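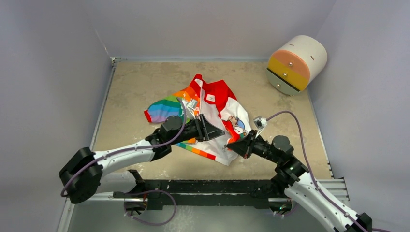

Bimanual folding: policy stalls once both grippers have cloth

torque_and_see
Posting in the vague hope that someone has already suffered through this. Two arms on a shared rail, one camera on each wrist plus a fixed one, chunked policy trained on 307 demos of shirts starting from a crumple. Reaching is fine. Grasping is fine. Then both arms have hold of the shirt with the tips close together and they just hover there, like two people waiting for the other to go through the door first. Flindura for the control loop, Pitamar for logging. Loss curve is gorgeous, naturally.

mothballed
What do your demos look like at that point? If whoever was teleoperating stopped to think after the second grasp, you've trained a very faithful model of somebody thinking.

torque_and_see
I was the one teleoperating, so thanks. Checked Pitamar and yes, there's a dead patch after the second grasp in most of them. Median is 20 timesteps, and the worst is 167, which I believe was me answering the phone.

kelpgrinder
Trim the pauses and retrain. Done.

mothballed
Don't trim blindly. Some of that pause is the gripper closing, and if you cut it the arms will start pulling before they've got the cloth. Filter on joint velocity AND gripper position, both settled, then drop frames.

kelpgrinder
I've trimmed on velocity alone for a year and my towels are fine.

mothballed
Your towels are square and one color. A shirt with rainbow stripes down the left side of the heap and along its lower edge is a different customer.

sixth_axis
I'd look at perception first. With the tips that close, each wrist cam is mostly looking at fabric and the other gripper. Mask one wrist view at inference and see if the hover changes. If it doesn't, blame the data. Vasiliu has a replay mode that makes this a ten minute job, or an afternoon if you read the docs.

torque_and_see
Tried the masking. Left view out: still hovers. Right view out: still hovers, but with less confidence. So data it is.

Filtered the way mothballed said and retrained overnight. It now commits to the pull on most starts. It also sometimes drags the shirt straight toward the back wall, but at least it has opinions.

sixth_axis
What's your chunk length? If you're executing the whole thing open loop, that would do it.

torque_and_see
Whole thing, yes. I'll cut it to half and see. The Wandasar planner people keep telling me to script the pull and only learn the grasp.

kelpgrinder
They're right, and you'll hate it.

mothballed
They're wrong for anything with sleeves. Shorten the chunk first – and put your phone in a drawer before you record more.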